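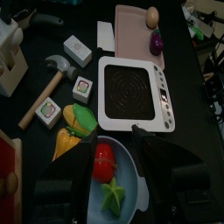
Home | Local news | Politics | Opinion | Letters | About us

Crossing the floor in Boltham: a chat with Viorica Ene

2023-01-31

I'd been trying to get Viorica Ene to sit down with me ever since she walked out of her council group in the middle of the parking debate, and last week she finally rang me back. "Half an hour," she said, "and you're buying the cake." So off we went to Kustard, the café behind the library, where she ordered a slab of lemon drizzle and then talked for nearly two hours. I'm not complaining!

If you missed it, Ene sat with the Boltham Residents for two terms and now sits with the Independents. One seat doesn't sound like much, but the Residents had a majority of one, so you can see why people got hot under the collar. I asked her straight off whether she'd planned it.

"I'd been thinking about it since June," she said. "I hadn't planned the night. I had a shopping list in my pocket, that's how much planning there was. Then they told us the bus money was going into the car park and we had to vote for it there and then, with the papers still warm from the copier."

The bus in question is the 14, which goes out past the Alari estate and comes back by the surgery. I used to catch it myself (when it turned up). Ene handed in a petition to save it last autumn with 1,352 names on it, and she says her own group leader, Milan Segers, never opened the envelope.

I put that to Segers on the phone afterwards and he was quite cheerful about it. "I read every page," he told me. "Viorica is a hard worker and I like her, but she stood under our name and she took our leaflets round in our bags. If she wants to sit somewhere else she should ask the voters first."

Which is the big question, isn't it? She won Ghiță ward by 437 votes, and plenty of those people will have been voting for the label. I've had letters saying she ought to resign and fight a by-election, and one saying she ought to be made mayor.

"I've thought about a by-election," she said, and she did go a bit quiet here, picking at the icing. "It costs money and we all go to the polls in the spring anyway. If they want rid of me they can do it then, for nothing. I've knocked on some 24 doors a night since I moved and I tell them all the same. Most of them want to talk about the bins."

And do they shout at her? "One man did. Then he asked me about his dropped kerb."

I wondered how things were with Deolinda Esteves, who came onto the council with her in the same year and has stayed put with the Residents. The two of them used to share a lift to meetings. "We still do," Ene said, looking at me as if I were daft. "She drives, I do the petrol. We don't talk about the budget until we've parked."

The budget is where it'll all get interesting. Segers now needs at least one vote from outside his group to pass anything, and Ene says he hasn't been in touch. What would she want from him? The evening buses back, she said, and papers sent out a full week before a vote. She'd let the car park go ahead if it came to it, only smaller.

Would she ever go back? She laughed so loudly that the chap at the next table turned round. "Ask me after the spring. I might not be anything by then. I might be at home with my feet up."

She took the last bit of cake away in a napkin, and caught the 14 home. It was nine minutes late.

Interview by Veronica Voicu

Contact the newsdesk | © Boltham local pages | Back to top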